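Notebook, Budget Process Workshop
May 20, 2023

Picked up the state agency performance reports again. Ebony Ashby had finished coding the Sillow set in March and left it in the shared folder with her notes, so today was mostly checking her work and starting on Wevley.

The question is still the narrow one: when an agency reports a result to the legislature, does the report say what the money bought, or only what the agency did with its time? Ebony's coding sheet gives each stated measure one of two marks, outcome or activity. Anything that can't be marked goes in a side column with the page reference.

Sillow total: 207 measures. I went through all of them. Ebony has 106 marked as activity, and I agree with her on most. The ones I'd change are nearly all in transportation, where "miles inspected" got an outcome mark. Inspection is something the department does. Changed those to activity and put my initials next to them.

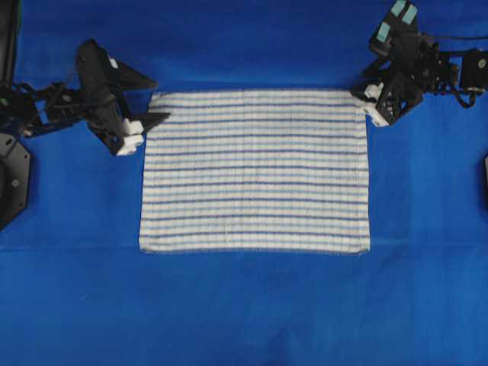 The side column is longer than I'd like. Several health measures are worded so that you can't tell whether the number is people served or visits made. Wrote to the budget office there to ask for the definitions sheet. If they don't have one, that is worth a line in the paper by itself.

Wevley is going to be slower. Their reports come as scans and the tables don't copy cleanly. Typed the first 18 measures by hand to see how long it takes. It takes too long. Ifigeneia Tzavaras has a student who did the same kind of typing for the Atunby county audits, and she will ask whether he has hours left this term.

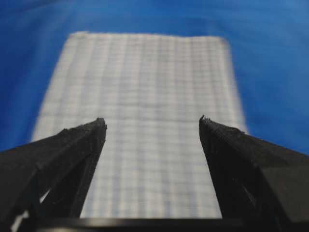
Talked with Ifigeneia after lunch about the Deligiannis rule, meaning the one we've been using to decide when two measures in the same report are really the same measure. As written, it merges them if they share a data source. She thinks that is too broad - a single survey can feed two quite different results. I think she's right. New wording for now: merge only if the source and the population are both the same. This will undo some merges in Sillow, so the total above will go up a little. Do that before anyone quotes the figure.

Also to settle: whether a target with no baseline counts as a target. Ebony says yes, and mark it. I lean no. Left both versions in the sheet. 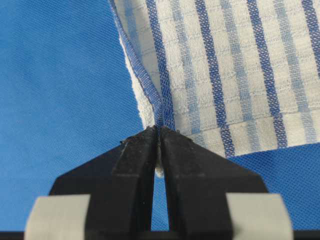
Workshop Notebook, Vol. 2, p. 18

Next time: rerun the merges, finish the transportation changes, ask Ebony about the two corrections reports that seem to have the same cover page but different tables. Don't start the Wevley summary until the definitions question is answered.

Contact the workshop | © 2023 Budget Process Workshop | Back to top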